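Chapter 4
Where Does the Money Go? Fixed and Variable Costs

What you'll be able to do by the end of this chapter: tell a fixed cost from a variable one, work out a cost per unit, and find the point where a small business stops losing money.

Let me start with my own bad math. The summer before I started teaching, I helped my friend Nattawut Suksawat open a sandwich counter called Pilano. I say helped. I painted one wall and I did the books, and of the two, the wall came out better.

We had a very simple plan. A sandwich cost us 4 dollars in bread, filling and paper, and we sold it for 9. Five dollars left over on every sandwich! I wrote that on a napkin and we both got pretty excited. If we sold 60 sandwiches on a good day (and we thought every day would be a good day), that was 300 dollars in our pockets. I remember asking Nattawut what kind of car he wanted.

Then the first month ended and I sat down with the bills. Rent, insurance, the loan payment on the fridge, the license, the phone line. I hadn't put any of those on the napkin, and they all wanted paying whether we sold sixty sandwiches or none.
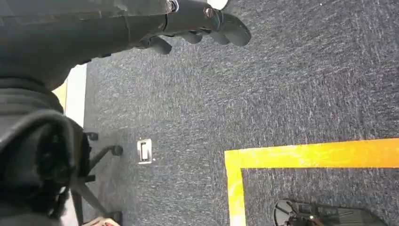 So the five dollars was real, but it wasn't profit yet. It had a job to do first. Each five dollars went toward paying down that pile of bills, and only after the pile was gone could we start talking about cars.

The bills that made up the pile are called fixed costs. A fixed cost stays the same over a given period no matter how much you make or sell. Rent is the one everybody thinks of, and it's a good one to keep in your head. The landlord doesn't charge you less in a slow December.

The bread, the filling and the paper are variable costs. A variable cost goes up when you make more and down when you make less. Sell no sandwiches and you've used no paper. Sell twice as many and you've used twice as much, give or take the ones I dropped.

Students usually nod along at this point and then get stuck on the first homework problem, so let me warn you about two things.

First, "fixed" doesn't mean "forever." Our rent could go up next year and it would still be a fixed cost. What matters is that it doesn't move with the number of sandwiches. Always ask yourself, "If I made one more of these today, would this bill change?" If the answer is no, you're looking at a fixed cost.

Second, some bills are both. Our electric bill from Tornance had a flat monthly charge plus an amount for the power we used. The flat part is fixed and the rest is variable, or at least some of it is (the fridge ran all night with no customers anywhere near it). We call a bill like that a mixed cost, and in Section 4.3 you'll learn to split one into its two pieces. It's fiddly the first time. Use a pencil.

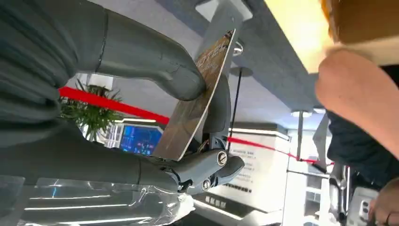
Now for the numbers I should have written on the napkin. In our second month the fixed costs came to 1,229 dollars. Each sandwich brought in 5 dollars over its variable cost, and from here on we'll call that 5 dollars the contribution margin. Divide 1,229 by 5 and you get 245.8. You can't sell eight tenths of a sandwich, so we round up to 246. That's the break-even point, and sandwich number 246 is where Pilano finally stopped losing money for the month.

We sold 717 that month, by the way. Take the 717, multiply by 5, subtract the fixed costs, and you get 2,356 dollars. Not bad at all, until you remember that two grown people had to live on it, and that I'd forgotten to count our own pay as a cost of any kind. We'll come back to that in Section 4.5, and I promise to be just as embarrassed then.

Before you go on, try this with a business you know. It could be a barber, a car wash, your cousin's lawn service. Write down every bill you can think of and sort them into fixed, variable and mixed. Leave the list messy, because we'll be using it again at the end of the chapter.

Key terms in this chapter: fixed cost, variable cost, mixed cost, contribution margin, break-even point

4.1 Costs That Stay Put

Mertens is a print shop with one big press, and the lease on that press is due every month. We'll look at the shop's busiest month first, and then at its slowest.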